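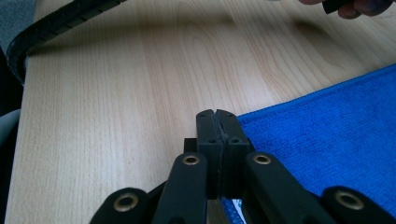 When does the Gakville shared office open?
The doors open to members on 2020-09-02, at 7 in the morning.

GAKVILLE – Onura, which runs shared workspaces for small firms and people who work for themselves, is opening its second site in the former Tellthorpe print works on the edge of downtown Gakville. The building had been empty since the printing company moved out. Onura signed the lease in March.

The new office covers two floors and has 60 desks. Members can rent a desk by the day or by the month. Monthly members pay $139, with no joining fee and no minimum term. The price includes internet, mail handling and use of the meeting rooms on the ground floor.

"We had a waiting list at our first site and no room to grow there," said Mererid Pugh, managing director of Onura. "The print works had good windows and solid floors, and the owners were willing to let us rewire the whole place."

The furniture was supplied by Wolde, a local office outfitter. Desk tops have a light wood finish with a cable hole, so chargers and monitor leads can run down to the power outlets under the desk. Upstairs, where most of the quiet desks are, the floor is carpeted.

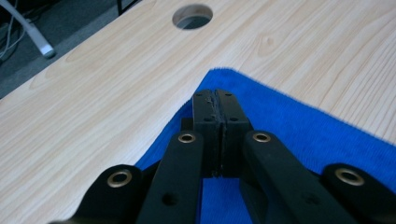

Booking and access

Desks are booked on the Onura website or by phone. Monthly members get a door code and can come in at any hour. Day members can use the building until 7 in the evening. Desks will be spaced apart for now, and face coverings are required in the hallways, the kitchen and the stairwell.

Hagos Gashaw, who will manage the site, said several members had already asked for the corner by the loading door. "It gets the morning sun. We are leaving it first come, first served."

Bike parking is at the rear of the building. There is no on-site parking for cars, but the city lot across the street sells monthly permits.

Press contact
Ye-seo Heo, Onura press office, Gakville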